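Why do zoos move animals about for breeding instead of just posting the sperm?

Posted by Daldale, October 25, 2023

Our local wildlife park has just sent its tapir to a zoo 293 miles away "on breeding recommendation". He went in a crate, in a lorry, looking (according to my daughter) betrayed. I'd have thought that by now you could freeze the necessary and put it in the post. Cattle farmers have been doing it for donkey's years. Is there a reason, or do zoos just enjoy lorries?

Léonie Millet

Cows are the easy case. There are millions of them, they're used to being handled, and people have spent decades working out their cycles to the hour. With most wild species you start almost from nothing. Sperm that freezes well in one animal comes out of the flask as soup in its cousin, and then you have to know when the female is ovulating, which she may not care to share.

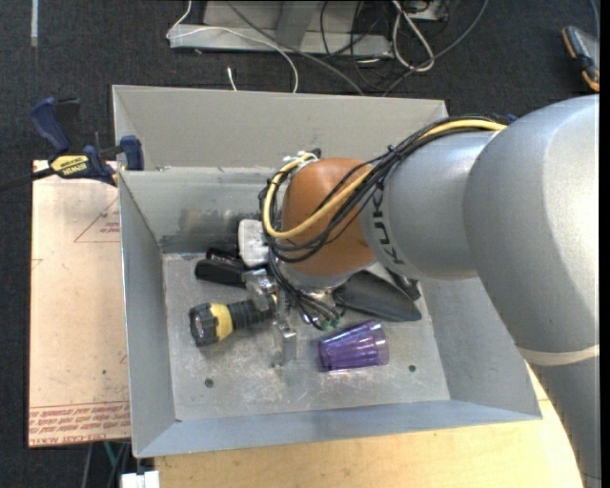 I kept records for a small antelope programme for five years. We tried insemination 9 times and got one calf. The male next door, introduced through a gate in August, managed it without any funding at all. Each attempt also means an anaesthetic, and that carries a risk of its own -- vets don't like doing it on a rare animal unless they must.

Freezing does get used as a back-up, so a male's genes aren't lost when he dies.

Ukanetti

It's all about money. Lorries are cheap.

Sorwood

Not that cheap, I've seen the invoices. Worth adding that the matches come from a studbook, a sort of family tree for the whole captive population. Ours lists 130 animals and half of them seem to be somebody's uncle. Your tapir was probably picked for having few relatives where he's going. Whether she'll like him is another matter.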